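Notice to the Residents of Floststead

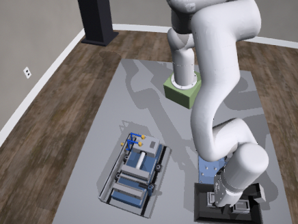
Reading time: 1 minute

5/4/21

The Office of Wells and Boundaries at Floststead informs all residents that the river Ema has asked to be moved.

The request was received in October, in proper form, and was left on the office steps with a quantity of silt. The river states that it has kept its present course for 655 years and wishes to spend the remainder of its term east of Mockus, where the ground is softer.

Under the rules, a river may be moved once. Residents within 100 yards of either bank were invited to object. The office received 40 letters. Most concerned the bridge, which will be left standing over grass. One asked only whether the sound would go too. The office replied that it would.

The town of Brondon, which lies downstream, has been offered 600 barrels of water and a written apology. It has accepted the barrels.

The move will take place at night. Residents are asked to close their shutters and to bring in any boats. Persons who have lost rings, keys or letters in the river may collect them from the bed the next morning – boots are advised. Items that do not belong to the finder should be left where they lie.

The office will remain open until the last of the water has passed. A lamp will be placed on the bridge, as the river has requested.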